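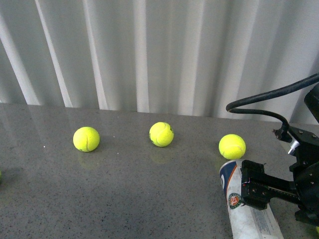

3.2 Guest houses and length of stay. Plevthorpe is a small harbor town and most visitors come off the morning ferry, walk the old walls, leave by dark. We asked why. Interviews with 17 guest house owners, 11 of them inside the walls, all done in June. Rooms in the sample were plain, a pleated white curtain right behind a speckled gray counter (Fig. 1) being typical of the fittings, and owners did not see decor as the problem. Ferry times were. The last boat to Lema goes at 6 p.m. and day tickets are cheaper than singles, so people feel they shoud use them.

Visitor survey, 73 replies. Mean stay among overnight guests was two nights. Those who had booked a walk with a local guide stayed longer, but see limits in section 5, small group. Museum closed Tuesday, which several replies complained of. Mwaipopo's earlier count at the Brevus gate gives a similiar pattern for spring.

Figure 1. Room fittings, guest house sample, Plevthorpe. Photo: Jabari Mwaipopo.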